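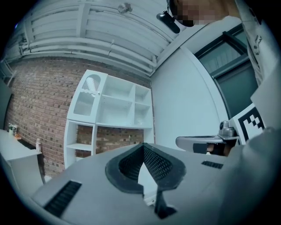

Gray housing, black ribbed vents left and right, dark textured pad between them.

Plikville Branch, Ulemus Storage and Mailing
Building Safety Walk-Through, with Comments

Date: Nov 11, 2019
Inspected by: Darnell Szabo
Accompanied by: Keisha Castellanos, branch manager
Last walk-through: June, by Corinne Abernathy

Key: OK = no action. FIX = correct and initial. WATCH = acceptable today, look again next time. N/A = does not apply at this branch.

1. EXITS AND AISLES

1.1 Front doors open fully, closer works: OK

1.2 Rear exit door opens with one push: FIX
Comment: The bar releases but the door drags on the sill for the last few inches. Keisha says it started after the first cold nights. Plane the bottom edge or adjust the top hinge. Do not prop it open in the meantime.

1.3 Exit signs lit: OK

1.4 Emergency lights come on with test button: FIX
Comment: Hallway unit by the restrooms goes dim after a few seconds. Replace the battery. Lobby and loading area both held for the full test.

1.5 Main aisle clear: OK

1.6 Aisle behind the parcel shelves clear: FIX
Comment: Flattened cartons stacked against the wall, same spot as in June. They need a place of their own. Suggested the alcove next to the mop sink, which has been empty since the old copier left. Keisha agreed.

1.7 Exit map posted and current: WATCH
Comment: Map still shows the counter where it was before the remodel. The route is right, the furniture is wrong.

2. FIRE PROTECTION

2.1 Extinguishers mounted, pin and seal in place: OK

2.2 Extinguisher tags initialed monthly: FIX
Comment: Loading area tag is blank for two months. Jalen Haddad was covering and did not know it was on the list. He has it now.

2.3 Clearance below sprinkler heads: FIX
Comment: Top row of Unit 28 is stacked too high. This is a customer unit, so a letter goes out first. Copy to file.

2.4 Heater area clear: OK

2.5 Smoke alarms tested: OK
Comment: The one in the break room is loud enough to hear from the parking lot.

3. ELECTRICAL

3.1 Panel door closes, circuits labeled: WATCH
Comment: Labels are in pencil and fading. The breaker marked "back" runs the front window lights. Relabel in ink next time the electrician is in.

3.2 Space in front of panel clear: OK

3.3 No extension cords in permanent use: FIX
Comment: Orange cord from the lobby outlet to the label printer. Move the printer to the other end of the counter, where there is an outlet at knee height.

3.4 Cords and plugs undamaged: FIX
Comment: Shrink-wrap machine cord has a nick near the plug. Tagged out of service. Latrice Brannigan is getting a replacement cord.

3.5 Vents and air slots on equipment free of dust: WATCH
Comment: Lint on the back of the counter computer. A soft brush will do it. Power off first.

3.6 Outlet by mop sink trips on test: OK

4. FLOORS, STAIRS AND RAILS

4.1 Lobby floor even and dry: OK

4.2 Entry mat lies flat: FIX
Comment: Front corner curls up. A customer caught a toe on it while I was standing there. No fall. Replace the mat, do not tape it.

4.3 Mezzanine stairs, treads sound: OK

4.4 Mezzanine handrail tight: FIX
Comment: Lower bracket has one loose screw. The hole is worn, so use a longer screw.

4.5 Mezzanine load sign posted: OK
Comment: Sign reads 200 lb per shelf. Asked Jalen what the limit was and he had it right without looking.

5. LIFTING AND CARTS

5.1 Hand trucks, tires and axles sound: OK

5.2 Platform cart brakes hold: FIX
Comment: The Iwasaki cart rolls with the brake set. Pull it from use until it is repaired. The Skurel cart is fine and can cover for now.

5.3 Step stools stable, feet intact: OK

5.4 Box cutters retract: WATCH
Comment: One is stiff. Somebody has been opening paint cans with it, from the look of it.

6. FIRST AID AND RECORDS

6.1 First aid kit stocked: FIX
Comment: Out of large bandages. Burn gel is past its date.

6.2 Emergency numbers posted by phone: OK

6.3 Incident log up to date: OK
Comment: One entry since the last walk-through, a pinched finger at the roll-up door. Written up the same day.

6.4 New hire safety orientation signed: FIX
Comment: Jalen's form is done but not signed by the manager. Signed while I was there, needs to be scanned.

FOLLOW-UP

Rear exit door, hallway emergency light and cart brake come first. All three are to be finished within 7 days. Everything else marked FIX should be done before the end of the month. Send initials and any receipts to Latrice under work order 2346.

The June list had the cartons and the handrail on it as well. If either one is open at the next visit it goes to the district office.

Signed: D. Szabo
Received: K. Castellanos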